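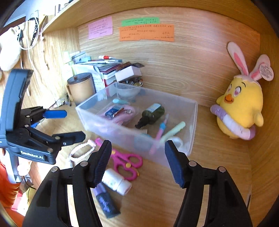

Cubby 114
@cubby114
Saturday, November 18, 2023

I rent a desk. It has wooden sides and a number and it lives at Kanamus, over in Clorncombe, and I pay for it so that I can work somewhere that isn't full of my stuff. Today I'm clearing my stuff off it. A thread.

1/ The plan when I signed up in February was a laptop, a notebook and one pen. I remember being a little smug about the one pen.

2/ I can't find the pen.

3/ I did find a toothbrush. It has a pink handle and I've been blaming a hotel for it since spring. I owe the hotel a revised review.

4/ My system, such as it is: everything loose goes in the clear plastic bin, then the bin gets sorted, then the bin goes home. I've done step one several times this year and it went great every time.

5/ Clear was a mistake, by the way. I bought a see-through bin so I'd always know what was in it. Now I always know what's in it. An opaque bin would have let me live.

6/ Items I can defend:
scissors
eraser
lotion, in winter

7/ Items I can't:
a glass bowl
a glass bottle with a dropper
a plush chick in bunny ears

8/ The bowl came in with soup in it. That's the whole story. Soup went, bowl stayed. I've eaten several soups out of a paper cup since then while the bowl sat there being an actual bowl.

9/ The chick I will not be taking questions on. It's a chick. It's dressed as a rabbit. It has hearts for eyes and a lavender and white ring to hold on to, so it's better prepared for an emergency than anybody else on this row.

10/ The tag is still on its ear. I told myself that meant I could return it. I have now told myself that for long enough that the store has closed.

11/ Someone asked in the replies what the tin at the back is for. It's for having a lid. I like a tin with a lid. Next.

12/ The white cloth bag on the wall was supposed to be the bag that carries things home. It's been hanging there next to the cables so long that I think of it as wall.

13/ The cables: no. Different day, different thread, possibly a different tenant.

14/ OK, real progress. I've got four piles. Keep, Home, Trash, and a fourth one that doesn't have a name but is growing faster than the others.

15/ Tubes. Let's do tubes. I'd have told you under oath that I kept one tube of hand cream on this desk. I'm a person who keeps tubes, plural, in assorted colors, and I think I always have been.

16/ The purple and black one doesn't stand up on its own, so it's spent its whole life here rolling toward whatever I was writing on. Home pile. Let it roll on the bathroom shelf and bother the soap.

17/ The pale green one I keep picking up, reading, putting back. I've read that tube more carefully than the lease.

18/ And then there's this fellow, who I'd like us all to be grown-up about. 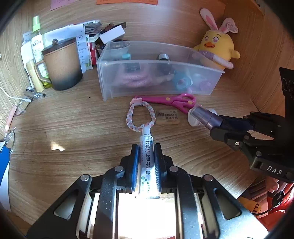

19/ Terbinafine hydrochloride cream. For those who don't read Chinese, or who've never had to: it's the athlete's foot stuff. At my desk. At the place where I take calls.

20/ In my defense, there's a gym between here and the bus, and the gym has a shower, and the shower has a floor. I don't want to talk about the floor.

21/ In nobody's defense, I've never once put cream on my feet in this building and wasn't ever going to. So it's been sitting out as a kind of announcement.

22/ Home pile. Top of the home pile. Under the bowl.

23/ The eraser says AB ERASER on it and I've grown fond of that. No mystery. More of my belongings should say what they are. The tin could say TIN.

24/ I don't own a pencil, though. I've now checked. I have an eraser and nothing to be wrong with.

25/ The braided strap: pink, white, sort of a grayish blue. Very nicely made. Goes on, I want to say, a phone? A water bottle? A key ring belonging to a more together person? I've had it so long that asking would be embarrassing.

26/ It's going in the fourth pile. I've named the fourth pile Jilthorpe, after the town where my parents have a garage, for reasons anyone with parents and a garage will follow.

27/ Replies are full of people telling me about drawer dividers. There isn't a drawer. I'd love a drawer. The desks with a drawer are $60 a month more, and I've worked out that this means I'd be paying sixty dollars a month to stop seeing a toothbrush.

28/ I'm tempted.

29/ Took a break to look at my email, found 969 unread, closed it again. The desk is going better than the email. Good to have a benchmark.

30/ Back. Scissors question for the group. They're bright pink, they have a cover for the blades, and I like them more than most furniture. But do I need scissors at a desk where everything I do is on a screen? I open one package a month. I open it with my teeth.

31/ Poll closed, scissors stay. Thank you all for your service.

32/ Several of you asked me to throw out the dropper bottle and more of you asked me what's in it. Fair on both counts. It's a face oil, Szűcs, dark green glass, very handsome. I bought it for the bottle and then found out about the smell. It's like lying down in a wet hedge.

33/ It goes home too. I'm going to put it somewhere it can be handsome with the lid on.

34/ The pink pouch is staying in the bin because it fits and I'm tired. That's a real sorting category, you'll see it in all the books.

35/ While I'm confessing: I own three of those books. I reread one of them on this desk in the summer, about 'surfaces as a form of rest,' and I had to move the bowl to put it down.

36/ New rule for the cubby, which I'm typing here so there are witnesses. If I carry something in, I carry it out the same day. Exceptions: scissors, eraser, chick.

37/ Second rule. No soup.

38/ Third rule. Soup is allowed but it has to come in something that folds.

39/ Somebody wants to know if I've considered that I just nest, and that I'd do it to any flat surface I was left with for long enough. I've considered it. I had a library carrel in college that ended up with a bath mat.

40/ The wood's nice once you get down to it, by the way. Light brown, good grain. I'd forgotten I picked this spot partly for the wood. For a while there I could have been renting a desk made of anything.

41/ Current count of bags I need to get Jilthorpe home in one trip: more than the one on the wall.

42/ I took the bag off the wall. It left me looking at the cables with nothing to soften them. I put the bag back. Two trips, then, I've got legs.

43/ For those keeping score, I came in this morning to write 3,000 words for a client on, and I wish I were making this up, simplifying your onboarding. I've written these posts instead. They're all I have. I may send them.

44/ Small update: found the pen. It was in the cloth bag. Good, so the bag has been working this whole time and I owe it an apology as well.

45/ It doesn't write.

46/ Leaving the chick on the right-hand side where it's always been. It'll keep an eye on the place till I'm back. Two eyes. Hearts.

47/ The bin's coming down in the elevator with me. If you're in Clorncombe and you see someone on the bus with a see-through box on their lap and a tube of foot cream in it facing out, please look at your phone.

48/ Turned the tube around. There's printing on the back too.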